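Before you sign for the arm

Equipment planning, February 23, 2022

Budget season is on us again and my inbox has filled with quotes for bin picking cells. Three of them use the word "turnkey". I have read all three twice and I still couldn't tell you what happens after the key gets turned.

For those who missed the October issue: the shop is looking at automating the feed to the second saw line. Mixed bar stock arrives in a bin, somebody takes the bars out one at a time and sets them on the infeed. It's dull work and it's hard on the back, and I'd be happy to see it go. What I'm less happy about is the arithmetic we're being offered.

The Grivix proposal is the tidiest. It says payback in 39 weeks. To get there it assumes the cell runs both shifts, that the picker on each shift is fully freed up for other work, and that the cell stops only for planned service. I asked their rep what happens when two bars land flat against a bin wall and the fingers can't get around either one. He said the software handles that. I asked how. He said he'd get back to me – that was before the holidays.

Getberg at least put some of the awkward stuff on paper. Their quote has the arm, the controller and the base on page one, then a second page headed "recommended additions" with the gripper, spare fingers, cable dress, camera, guarding and commissioning. I don't know who is buying an arm with no gripper, but the page one total is the one that got forwarded to the front office, and now it's the number everybody remembers. If you're putting a figure in your own plan, add up both pages first.

Petrică Toma, who looks after our fixtures, went through the quotes with a red pen and came back with a list of things none of the three had priced. I'm printing it the way he gave it to me:

Bins. Ours are dented and no two are alike. Either the cell copes with that or we buy new ones.
Fingers. They wear and they get bent. How many sets a year, and who makes them?
Cables. Anything that flexes all day is a consumable. Ask for the part numbers and the lead time now.
Floor. Nobody has checked the slab under bay 2.
Training. Who runs the pendant on nights?
Trials. On our bars, in our bins, before the deposit.

The last one is where I'd dig in my heels. Every vendor has a video, and every video shows nice clean parts spaced out like biscuits on a tray. Ask for a trial with your own stock, dumped the way your own people dump it, and ask to stay in the room. Jitaru offered us one for a fee, credited back if we order. I grumbled about the fee, then decided it was the cheapest line in the whole plan.

Ask for a run of 400 picks with every miss written down, including the ones where someone leans in and nudges a bar. A percentage on a slide tells you very little if you don't know what was left out of it. And ask how it does on the last few bars. A full bin gives the arm plenty to choose from. The stragglers are where a person ends up walking over, and that walk isn't in anyone's payback sheet.

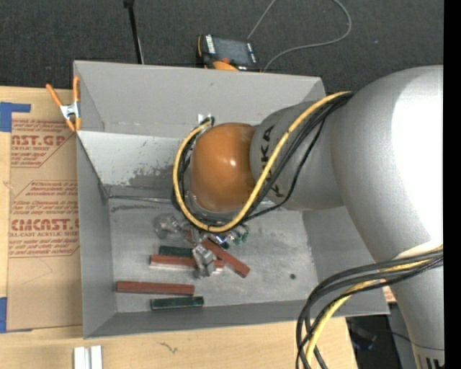 Five bars to go: a KUKA arm with its gripper down in the bin. Look at the cable loop when you price spares.

On to integration, which everyone under-budgets. The cell has to talk to the saw, and our saw is old enough that the Arnard control on it has a manual with a coffee ring on every page. Getberg allowed 39 hours for that. Toma laughed out loud. I've pencilled in double and I expect to be wrong.

There's also floor space to think about. With guarding and a swap position for bins, the Grivix layout eats 665 square feet. We have that much only if the offcut racks move, and moving them is a weekend of labour that belongs in the plan too, along with wherever we think the offcuts are going to live.

I'm not against the purchase. A decent arm will outlast most of the gear it stands beside, and I'd rather buy one good one than nurse a bargain. But I would hold back a proper chunk of the money until the cell has run a month on our floor with our crew, and I'd want that written in the order, with the pass mark spelled out. Two vendors have gone quiet since I raised it. The trial with Jitaru still needs a date, and if you work the saw line and want to come along, let Toma know which shifts you can swap.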